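Setting up your drop-off bin (Part 2)

OK, you've got your Steler bin out of the wrapping and you've picked a spot for it. Now comes the fun part - filling it!

1. Wipe the inside with a damp cloth and let it dry. Ours had some dust down in the corners.

2. Run your hand (glove on, please) along the top of the walls and feel for burrs. I go over any rough bits with a fine file.

3. Put cans in first and set them down gently. I tossed mine in the first year and we had dents all over the place.

CAUTION: No opened cans, no glass, and nothing over the 41 lb limit on the Dredgate stand.

4. Soft toys go in next. Plush dolls, lizards, bears, whatever people bring you, as long as they're clean and the seams are sound.

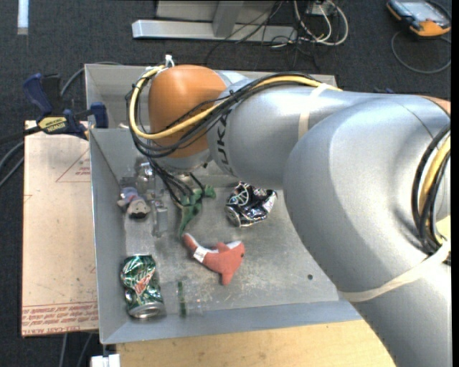
5. Keep it shallow. I like being able to see floor between things, and it makes sorting so much quicker when the toys aren't buried under soup.

NOTE: Scratches on the floor of the bin are fine and you don't need to paint over them. If you see rust, call Mahnaz Tehrani at extension 829 and she'll send you a touch-up kit.

6. Empty the bin before you move it - toys in one tote, cans in another.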